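Old grain pits and a rainy February

I spent most of February reading about how people kept their grain before there were barns worth the name, and I have to tell you, I got completely carried away (my supper burned more than once). It started with a little museum in Trindadum, where they have a cutaway of a storage pit dug straight down into the chalk, narrow at the neck and wide at the belly, like a big buried jug.

You fill it, you seal the top with clay, and the outer grain sprouts a little and uses up the air, so everything inside goes to sleep until spring. Isn't that lovely? The dig at Tremell found 30 of them on one hillside, and 7 still had charred barley at the bottom!
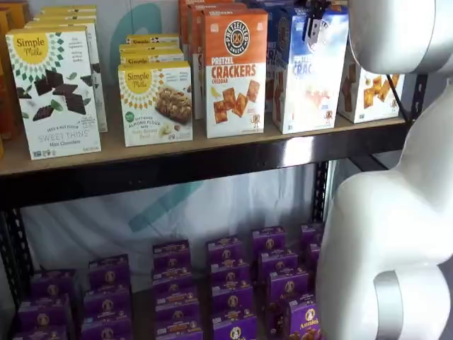
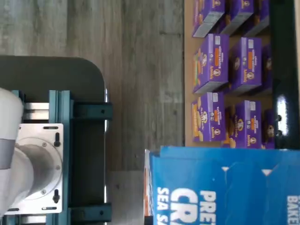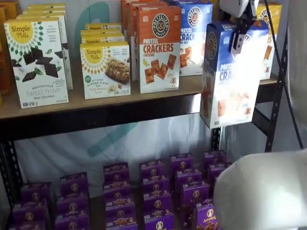 A reader going by Saithong wrote in to say that the barley at the bottom was probably burned on purpose, to clean out the pit before the next harvest went in, and that I shouldn't picture some terrible fire. I hadn't thought of that at all, and I do like it better. I'm off to find the Tremell report again, all 500 pages of it, and see what it says about the clay.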